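The Lean

By September the Widelier method had failed in every way Shivam Awasthi could think of, and he had begun to write the failures on the wall in pencil.

The idea was simple enough. Before an arm let go of a block, it should press down a little and feel whether the pile pushed back evenly. If it did, let go. If it leaned, wait and try again. Gidey, who ran the lab at Mekholm and signed for the money, called it "asking the pile". She wanted 300 trials with the pressing and 300 without, on the same table, with nothing tidied between them.

So nothing was tidied. Shivam came in at eight, started the arms and sat on the stool by the door with a flask of tea. He was not allowed to touch the blocks. He watched the fingers go down, stop, and stay where they were for what felt like a very long time. 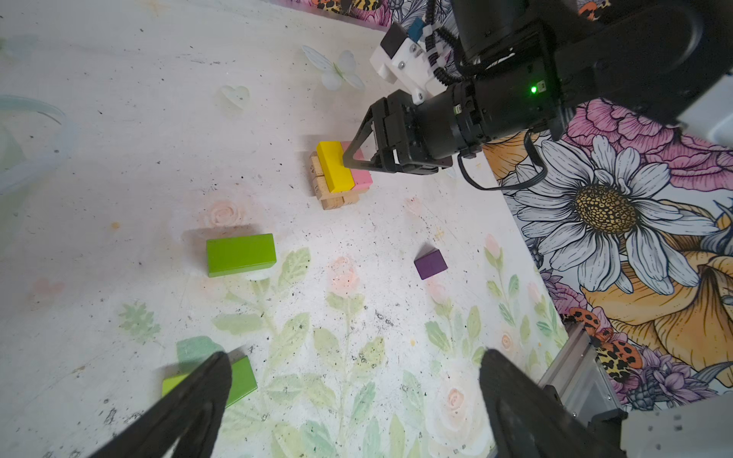
The second arm at the stack, fingertips against the yellow block.

"It's thinking," said Birex, the student, from behind him.

"It's measuring," said Shivam.

"What's the difference?"

He didn't answer. He was watching the number on his laptop, which was the difference in force between one finger and the other. It was 14. It stayed at 14. Then the fingers opened and the arm went up, and the yellow block remained where it had been put.

Birex wrote it down. They had agreed that one of them would always write it down by hand, after the business with the lost disk.

The last trial was finished in November 2019, late in the afternoon, with the heating off. Without the pressing, 805 blocks had fallen over the whole run. With it, far fewer had, though each placement took 2 seconds longer. Gidey read the sheet standing up, still in her coat.

"Two seconds," she said. "They'll complain about that."

"Yes," said Shivam.

She folded the sheet and put it in her pocket. Birex asked whether they could clear the table now, and Gidey said to leave it until the morning, in case she wanted to run the last ones again.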